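Small Business Help > Food and Drink > Starting Out

Taking over a coffee counter inside someone else's shop, what should I be asking?

Posted 24 Nov 2024
3 replies

Hello all, long-time reader and first-time poster, so please be kind if this is in the wrong section!

I've been working at a coffee counter at the back of a garden centre just outside Narley for a couple of years. It's a separate business from the garden centre, tiny, and the owner wants out. She's offered it to me before she advertises it, which is lovely of her and has also completely ruined my sleep. I know the day-to-day side well. I can do the morning rush, I know all the regulars and I know which of them will moan if the flapjacks are late. What I don't know anything about is the paperwork, and that's where I'd love some help.

What I've been told so far is that she wants £2,700 for the lot. That's the machine, the grinder, the fridges, the stools, whatever stock is on the shelf and "the goodwill", a phrase I had to look up. The garden centre would then give me my own agreement for the space. I haven't seen it. She says it's a page and a half and nothing to worry about, and that hers has never been a problem.

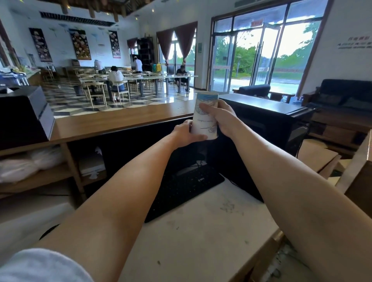 The till runs on Ganex, which she pays for monthly, and she says I can just carry on with her login and swap the bank details over. The beans come from Bañez and she's got some sort of deal with them where the grinder was cheap if she kept buying from them. I've asked whether that deal passes to me and she wasn't sure.

So, my questions, in the order they keep me awake:

Is £2,700 sensible for something like this? I've got it saved but it's nearly everything I have, and my sister thinks I should keep some back.

Do I need a solicitor for a page and a half?

Should I be a sole trader or a limited company? Everybody I ask tells me something different and they're all very sure about it.

And is there anything that you only find out once you've signed? I'd be starting properly in the new year and there'd be just me and one Saturday helper to begin with.

Thanks so much if you've read this far. I'm excited, I promise, it's just coming out as worry.

Reply from a member (marked as most helpful)

Congratulations, first of all! I took over a sandwich bar in Civton in much the same way and I'm still there, so it can be done. I'll try and go through your points but I'm going to start with the one you didn't really ask, which is the agreement with the garden centre.

Your whole business sits inside somebody else's building. If they decide they'd like a bigger display of bird feeders, where does that leave you? A page and a half could be perfectly fine or it could say they can have you out at a month's notice. Get hold of it before you talk about money again. Don't accept a description of it, get the actual thing. I'd be looking for how long it runs, how much notice each side has to give, who pays for electric and water (coffee machines are greedy), whether they can put the rent up and when, whether you can open if they're shut, and whether they can let anyone else sell hot drinks on the site. That last one bit me. I had a jacket potato van parked outside my door one entire summer with the landlord's blessing, and there was nothing in my agreement to stop it.

And yes, pay a solicitor. I know it feels daft for something so short. Short ones are worse in my experience, as it's all the stuff that's been left out that you end up arguing over. Ring a few and ask for a fixed price to read it and tell you what's missing. Mine was less than I'd braced myself for.

On the price. I can't tell you if it's fair without seeing her books and neither can anybody else on here, so ask to see them. You want takings by month for at least a full year, what she spends on stock, and what she pays the garden centre. You already know roughly how busy it is, so you're in a good spot to notice if the figures look odd. Then write out a list of everything physical you're getting and look up what it sells for second-hand. My seller wanted 6 years' worth of love for that sandwich bar reflected in the price and I had to say, very nicely, that I could only pay for the fridge.

Ask when the machine was last serviced and get the paperwork. If there isn't any, pay an engineer to look at it before you agree anything. A tired machine can eat your savings in one afternoon and you'd be closed while it's being mended.

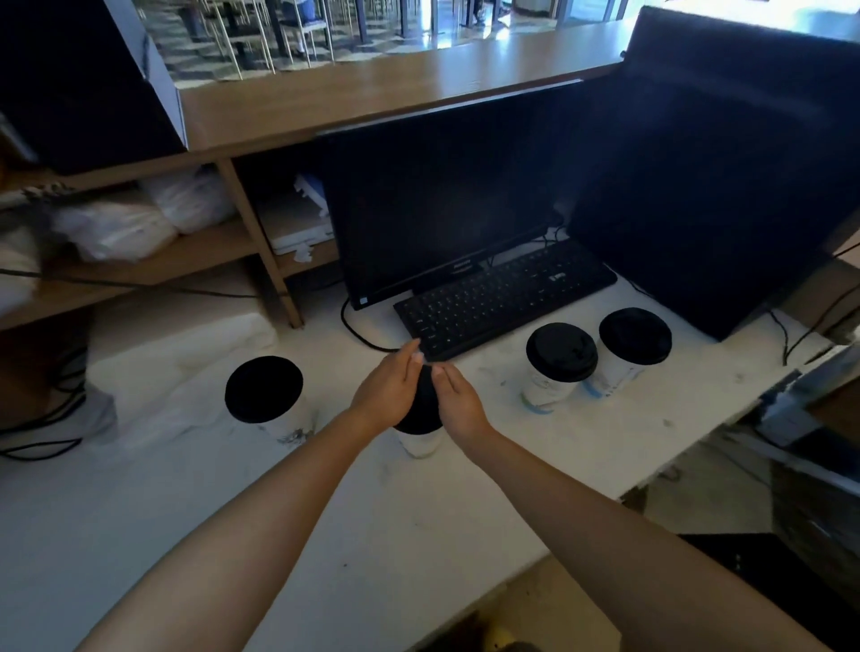
Your sister is right, by the way. Please keep some back. In my first winter I had a fortnight of snow and hardly a soul through the door, and the rent still went out. I'd started with £2,000 in a separate account that I'd sworn not to touch, and by the end of that January I'd touched it. If paying the full asking price leaves you with nothing, ask her if you can pay part now and the rest over a few months. She sounds fond of you and she might well say yes. Get that in writing as well.

The Ganex login: don't carry on with hers. Open your own account in your own name from the day you take over. You'll need your sales kept separate from hers for tax, and if the contract is in her name then she could be chased for your bill, or you could find her old reports muddled up with yours. Same thing with Bañez. Ring them yourself and ask straight out who owns that grinder. If it's theirs, she can't sell it to you, and it comes off the price. If there's a minimum amount you've got to buy each month, you want to know that too. You might be very happy to keep buying from them, just do it with your eyes open.

Sole trader or limited, I went sole trader to start with and changed later once I was making enough for it to matter. It was simpler and I could do the books myself at the kitchen table. But do sit down with an accountant for an hour, loads of them do a free first chat. You'll also need to register with your council as a food business in your own name, even though there's one there already. It's free but you're meant to do it four weeks before you start trading, so don't leave it until Christmas is over. Then public liability insurance, and employer's liability for your Saturday helper. Yes, even for one person on one day.

What did I only find out afterwards? Mostly that I was terrible at taking a day off. I was up before 7 every morning for months and got very ill the following September. Work out who covers for you before you need it.

Reply from a member

Id say go limited straight away, looks more professional. And offer her less, they always expect you to haggle. My cousin got a burger van for half the asking price just by turning up with cash.

Reply from a member

I'd be a bit careful with the reply just above mine. Cash is fine if that's what you both want, but you need a proper receipt listing every item or you've no proof you own any of it. And a limited company means yearly accounts and extra forms, so it's worth hearing an accountant's view first.

One thing to add to the long answer, which I thought was spot on. Ask what happens about the name. If regulars know the counter by a certain name, does that come with the sale, and the social media page too? When I bought my little cake stall the previous owner kept the page and carried on posting from her new place for ages, so all my customers thought we'd moved. I had people turning up puzzled right through to the spring!

Also check whether you're already employed by her on the books, and what's owed to you in holiday pay before you swap over. It's easy to forget in all the excitement and it might come to a nice little sum towards your first milk order.

Update from the original poster

Thank you, this is brilliant. I rang Bañez this morning and the grinder is theirs, so that's one conversation I now need to have. I've asked the garden centre for a copy of the agreement and they're digging it out. Will come back when I've read it.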